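Home | News | Faith & Community | Opinion | Letters

Aigars Pärn has been asked to settle the Rurkby bell dispute, and his first act was to ask for a chair with arms. "If I'm going to be shouted at by two congregations, I'd like somewhere to put my elbows," he says.

The two congregations have shared the hall on Skukanik Lane for 19 years, mostly in peace. Then one moved its evening prayers to six, which is when the other rings its bell. Letters followed. One was 300 lines long and quoted scripture at the parking arrangements.

Pärn belongs to neither side, a fact both sides hold against him. He has met each of them twice, always separately, and reports that they agree on nearly everything except that they agree.

"They all want quiet at six," he says. "One lot wants it after the bell and the other wants it instead of the bell. I've known marriages survive on less."
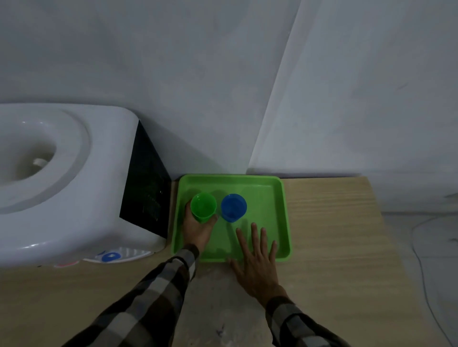

His proposal is to ring at a quarter to. It has been called a surrender by people in both camps, and he takes some comfort in that. Pastor Urbonaitė has promised to pray on it. The elders across the corridor have promised to reply by October, without saying which one.

Would he consider going to court? Pärn looks pained. "A judge would give them a ruling. Then they'd have to share a kitchen with it."

He is less patient with the council, which offered to send a noise meter. "It's a bell. We know it's loud. That's what it was bought for."

Talks resume next month at the Fesier Rooms, where the chairs, he has checked, have arms.

Related
Hall roof appeal passes halfway mark
Letters: Leave the bell alone
Evening prayer times across Rurkby
Council to review noise rules for places of worship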